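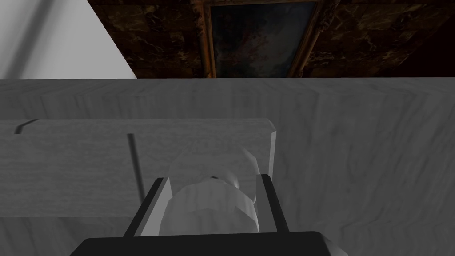 How to fix an inside door that sticks

Posted by Hedvig Bråten, 26 Apr 2019

In our building in Cekville there are old doors in every apartment, and in April, when the rain is long, many of them stop closing well. I have repaired my own doors and later also the doors of several neighbors. I am not a carpenter. I learned from a retired one, Luzius Eberhard, who lived two floors under me and had much patience with my questions. I write here the order of work that he taught me, with a few changes of my own.

What you need

A screwdriver that fits your hinge screws well
A pencil and one sheet of thin paper
A candle end or a piece of dry soap
Sandpaper, one coarse and one fine, and a block of wood to hold it
A small hand plane, if you have one
Wooden toothpicks or matches without heads, and wood glue
Two thin wedges
A little paint for the edge

I use a plane from Mok which I bought at the flea market, and it is good enough. For one door you should not buy an expensive tool.

Step 1. Find where the door touches

Close the door slowly and listen. Then take the sheet of paper and put it between the door and the jamb, at the top corner on the handle side. Close the door and pull the paper along the gap. Where it moves freely, there is space. Where it stops, the door is touching. Make a small pencil mark on the door at each place where the paper stops.

Do this on the top edge too, and on the bottom if you can reach it. Many people look only at the handle side and sand there for an hour, and the door still sticks at the top.

Step 2. Look at the hinges before you touch the wood

A door that rubs at the top corner on the handle side has very often a loose upper hinge. Open the door halfway, hold the handle with two hands and lift gently. If you feel that the door moves up, the screws are loose.

Try to tighten them, by hand and not with a machine. If a screw turns and turns without becoming tight, the hole is worn out. Push the wedges under the door so it does not hang on the other hinge, and take the screw out. Put glue on some toothpicks, fill the hole with them, and break them off at the surface. Wait until the next day. Then put the screw back.

I paid 225 for new hinges on my first door and later understood that the old ones had nothing wrong. The holes were bad. My neighbor Kai-wen Yeh had an offer of 1,715 for a complete new door with frame, and his door needed four toothpicks. So please do this step even if you are sure that the wood is the problem.

Step 3. Try wax or soap

If the hinges are tight and the door rubs only lightly, clean the edge with a damp cloth, let it dry, and rub the candle on the marked places. Open and close the door ten or more times. For a light rubbing this can be enough for the whole wet season, and you can repeat it when needed.

Step 4. Judge how much wood has to go 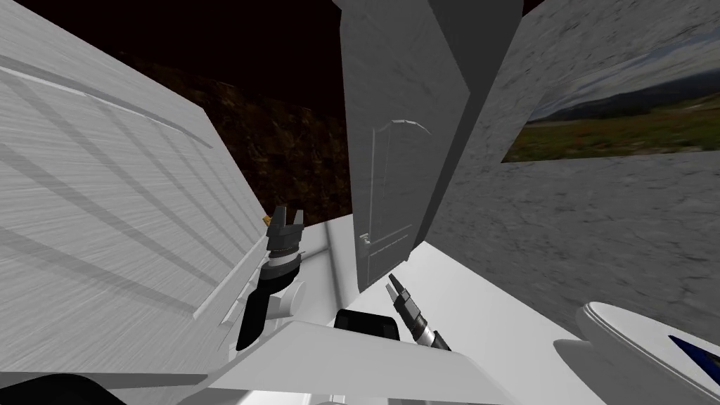
Taking away wood is the part where most mistakes happen, and I advise to wait for a week of dry weather before you decide. The wood gives back its moisture and the gap becomes wider by itself. If you plane in the wettest week, you will have a loose door in winter. Look also at how the door is made. The gray door in the picture has a recessed panel, only faintly outlined, and a darker vertical strip on the right side where it meets the wall next to it. A strip like this is where I look first in the morning, with a lamp held on the other side of the door: if the light comes through as an even line, leave the edge alone, and if the line disappears somewhere, compare that place with your pencil marks.

On a door with panels, the outside part is often solid and you can plane it carefully. A flat, light door can be hollow, with only a narrow piece of wood at the edge. If you knock in the middle and it sounds empty, use sandpaper only.

Step 5. Sand or plane the edge

For a small area you can work with the door hanging. Open it fully and push the wedges under it. Put the coarse sandpaper on the block and move it along the edge, never across. After every few strokes, close the door and test with the paper again.

For a longer area it is better to take the door down. Remove the screws of the lower hinge first and then the upper one, and ask a second person to hold the door. King-fai Kwok helped me with mine and we laid it on its long side on a blanket. Set the plane for a very thin shaving. On the top edge always plane from the corner toward the middle, or the corner will split.

Stop when the paper moves freely and there is space for paint. A gap of 2 mm along the handle side is what Luzius asked from me, and I still use this number.

Step 6. Close the wood again

Bare wood drinks water from the air, and the door will swell again if you leave it open. Smooth the edge with the fine paper, wipe off the dust and put one thin layer of primer and one of paint. Do not forget the top edge, which painters often leave bare. Let it dry completely before you close the door. I closed one too early, and the next morning it was glued to the frame.

If the latch does not catch after the repair

When the door hangs higher than before, the latch can miss the hole in the metal plate. Color the latch with pencil, close the door, and look where it leaves a mark on the plate. If the mark is only a little too high or too low, a small metal file is enough. If it is more, unscrew the plate and move it, and fill the old holes with toothpicks and glue in the same way as in step 2.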